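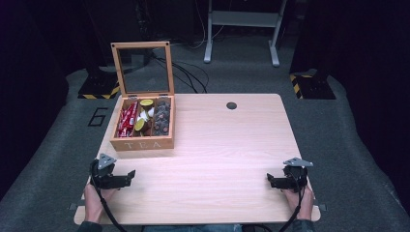 The jaws matter less than the cable, one of the operators at Zindeck told us after the first week, and we should have tested the cables before anything else. I'll start there, then go to the comparison.

Slide 1. Two hand-held grippers, one per hand, operator seated at the table. Black jaws pointing inward, one cable running down past each wrist. The tea box was our standard task: lid, packets, pods. Say why we like it - thin glossy packets and round pods ask for different grips, and they sit in the same box.

What we compared. Two jaw sets, the Erkard and the Monura. Same handles, same table, same box. We ran 2,591 picks in August, split evenly by day, not by operator. Expect a question on that. The split was a scheduling decision and I would do it differently now.

Packets. The Erkard jaw gets between packets more easily when they are standing close together. The Monura tends to bring two at once. We logged 727 double picks in all and most were Monura.

Pods. The other way around. The Monura holds a round pod without much squeeze. With the Erkard, operators slowed down and rolled their wrists to find an angle.

Cables. Back to the opening remark. Any pull on the cable shows up as wrist drift in the log, up to 5 millimeters on a long reach. We tried clipping the cable to the sleeve. Drift went down, complaints went up. Pause here and let people look at the plot.

Controller. Keep this short. We used the Teixeira box throughout and did not change settings between jaw sets. If someone asks about sample rate, go to the backup slide.

Next. Softer pads on the Erkard, then the pods again. Leave five minutes for questions.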